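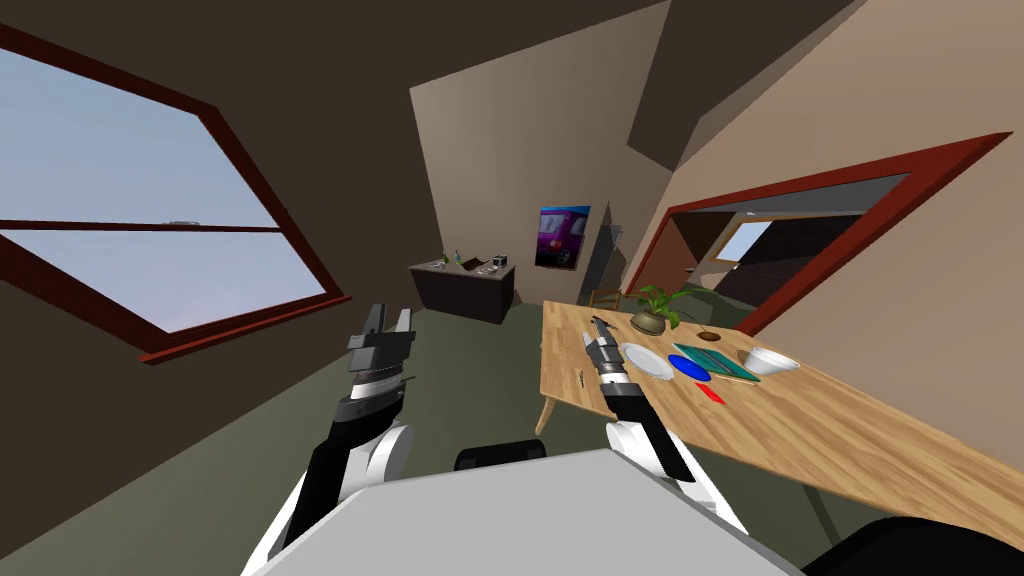
# Clandness Tabletop

Clandness is a set of simulated two-arm episodes for training policies that tidy up a dining table. Everything is rendered, everything is seen from the robot's own wide-angle head view, and every episode comes with joint states, gripper states and a plain-English instruction. We've had a great time building it and we hope it gives you plenty to chew on!

Maintainer: Zoi Liapis. Scene design: Ryota Matsuda. Teleoperation and labels: Samah Bouzid and Siham Boutros.

Card last revised 24/02/2018.

## What's inside

| Part | Contents |
|---|---|
| `rostby/` | Dining room scenes, day lighting |
| `ciroswood/` | The same task families in a second house, with darker furniture |
| `instructions/` | One text file per episode, plus paraphrases |
| `meta/` | Scene seeds, operator codes, success flags |

There are 14 task families. Most of them are small and domestic: put the plate on the tray, bring the bowl to the near edge, slide the tray clear of the plant, and so on. Each one names a target object and (usually) a place for it to go. Three families need both arms at once, and those are the ones we're most excited about. Lifting a tray level with two parallel-jaw grippers is a lovely problem and our baseline is still pretty bad at it.

## How the examples were gathered

Operators drive the arms with a pair of hand controllers and watch the same view the policy will get. No third-person camera, no top-down helper. That made the first week painful (depth near the far end of the table is hard to judge through that much lens distortion), but the demonstrations only use information the policy will also have, and we think that's worth the extra practice.

At the start of an episode the simulator:

1. picks a room and tilts the head by a random amount
2. scatters dishes and clutter over the tabletop
3. sets both arms to a rest pose, then adds noise
4. shows the operator one instruction

Recording starts on the first controller movement. It stops when the operator presses the trigger twice or when time runs out. Failed attempts are kept! Look for `success: 0` in the metadata. Siham also marked recoveries, where a grasp slips and the operator tries again, and training on those helped our baseline more than any change we made to the network.

## Loading

```python
from clandness import Episodes

eps = Episodes("rostby", split="train")
ep = eps[0]
ep.instruction # str
ep.frames # T x H x W x 3
ep.joints # left arm first, then right
```

Gripper values run from 0 (closed) to 1 (fully open). Left and right always mean the robot's left and right, including in the instructions.

## Things to watch out for

- Frames are **not** rectified. If your model wants straight door frames, use `tools/undistort.py`, and expect to lose the corners.
- The robot's own body takes up part of the view. We tried masking it and the policy got worse, so it stays.
- Some thin objects get very few pixels at the far end of the table. Labels for these came from the simulator state and can name something you'd struggle to see.
- Version 2 fixed a bug where the plant pot had no collision shape. Please don't mix old and new episodes.
- Plates and flat discs are easy to mix up in the paraphrased instructions. Samah has corrected nearly 13 of these by hand so far, and reports of others are very welcome.

## Splits

Split by room seed, never by episode. Two episodes from the same seed share the same furniture layout, and a random split will make your numbers look wonderful for no good reason. The held-out seeds are listed in `meta/test_seeds.txt`.

## Contributing

New rooms are the thing we'd love most. The Rätsep scene format is described in `docs/rooms.md`, and Ryota is happy to look over a half-finished room if you open a draft pull request. For new demonstrations, run `tools/check_episode.py` first and include your controller model in the notes field.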